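Progress report to the Clomora Fund
Suture practice pads for the skills room, second period
Fri 18 June

You asked for a shorter report than the one we sent in February, and for fewer adjectives. We have done our best on both counts. The skills room is open, the pads are being sewn on most working days, and the cupboard that was promised for them has a door.

Money first, as that is the page everybody turns to. Of the £3,276 awarded for materials, we have spent £1,536. Most of that went on the base compound and pigment for the pads, and a fair slice on thread. The rest covers needle holders, sharps bins and one very dull invoice for shelving, which I attach with the others. The remainder is committed to the second batch of pads and to replacing needles, which go blunt at a rate that would shame a school pencil.

On the pads themselves. The first recipe, from Prutulov, arrived promptly and was lovely to look at. It tore like cold custard. A stitch placed at a sensible distance from the edge simply walked out of it when the knot was tightened, which taught people to take enormous bites and pull gently, and we would rather they learned something else. We sent it back with a polite letter. They replied with a polite letter. We now have a firmer mix with a mesh layer underneath, and it holds a stitch well enough for someone to discover that the stitch was in the wrong place.

The Nerkska pads were the opposite. They would have made good boot soles. Several trainees bent needles in them and one asked whether there was a thimble. We kept a handful for teaching people what too much resistance feels like, and they also stop the back door banging.

The exercise that has settled in as the favourite is the plain one: two pieces of soft pad side by side, a curved needle, a dark thread, and the job of bringing one side to the other without puckering. We had written a syllabus that began with something grander. It lasted a fortnight. People went back to joining two edges, badly at first and then less badly, and we have rewritten the syllabus to pretend this was the plan.
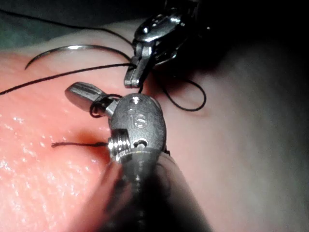

Why use dark thread on a pale pad, when a paler one would look neater?
A dark thread shows every uneven gap and slack loop from across the bench, so the trainee can see the fault before the tutor has to mention it.

It has cut down considerably on tactful coughing. The only drawback is that dark thread also shows up on the floor, and on jumpers, and was found in the biscuit tin. Sweeping up is now part of the session and is signed for, as are the needles, which are checked out and checked back in. No needle has gone missing since the checklist was introduced. I will not dwell on the period before the checklist, except to say that it was short and we all wore stout shoes.

Attendance has been better than forecast. We planned for sessions of 8 and have mostly filled them, with a waiting list for the evening slot. The early morning slot, which I defended at some length in the application, has attracted almost no interest from anyone and has been dropped. You were kind enough to query it at the time. I have reread your comments and find them sound.

What trainees struggle with has been consistent enough to be useful. They grip the needle too near the tip. They push it straight when it wants to follow its curve. They pull the thread through at a gallop and lose the tail, and then have to do the whole thing again while looking thoughtfully at the ceiling. The tutors have put together a single sheet on these points, now pinned above the sink. It replaces the earlier guide, which ran to many pages and was read by its author.

Two things are behind. The pad moulds from Ó Dálaigh came in a size slightly larger than the trays they were meant to sit in. They are being recut at the supplier's expense, after a conversation about who had measured what. The written assessment form is also late. The first draft asked tutors to score "confidence", and it was noticed that the highest marks went to the worst knots. A new version looks at spacing, edge matching and tension, and leaves confidence to look after itself.

For the next period we intend to pour 400 pads of the firmer mix, run the joining exercise in straight and curved versions, and try the new form on two groups before anyone is judged by it. We would also like your permission to move the sum set aside for early morning lighting into the thread budget. The lights are no longer needed and the thread very much is.

Receipts, the session register and the single sheet are enclosed. The long guide is available on request.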